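Packing a Welcome Box for Program Guests

Guests of the Kumano residence receive a small welcome box on arrival. Staff members who prepare these boxes are asked to follow the steps below so that every guest receives the same standard of service. One box takes 2 people no more than 30 minutes, including the card.

Before you begin

Clear the packing table and wipe down any hard surfaces nearby. Felt-topped tables should be brushed, not wiped. Collect the order sheet from the Koyama desk and check it for food allergies. Sheets are filed under shelf number 1614 and must be returned there the same day.

Choosing the items

Each box should hold a mix of snacks and small keepsakes. A boxed snack, a foil-wrapped candy bar, a little tin and a flat box with a printed pattern work well together. A foam ball or similar small toy may be added for families. Do not include anything that must be kept cold.

Lay everything out on the table before packing. Leave space between the items so that labels can be read and damaged wrappers can be set aside. Check the date on all food.

Packing

1. Line the bottom of the box with two sheets of tissue paper.

2. Place flat boxes first, with the printed side up.

3. Stand tins against a corner. Lids should be pressed shut and, if loose, held with a strip of clear tape.

4. Set candy bars on top of the flat boxes. Foil creases easily, and no heavier item should rest on it.

5. Fill any gaps with soft items or crumpled tissue.

6. Add the welcome card and close the lid.

Boxes for the Fumside annex are tied with ribbon. All others are closed with a paper seal.

Storage and delivery

Finished boxes may be kept in the linen room for up to 2 days. Keep them out of direct sunlight, especially from June onward. Deliver each box to the guest's room before 3 p.m. and initial the order sheet.
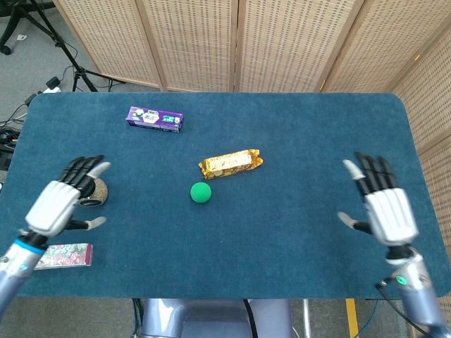 Unused items go back to the supply cabinet, with food on the upper shelf and keepsakes on the lower one. Opened or dented food packages are not to be returned to stock.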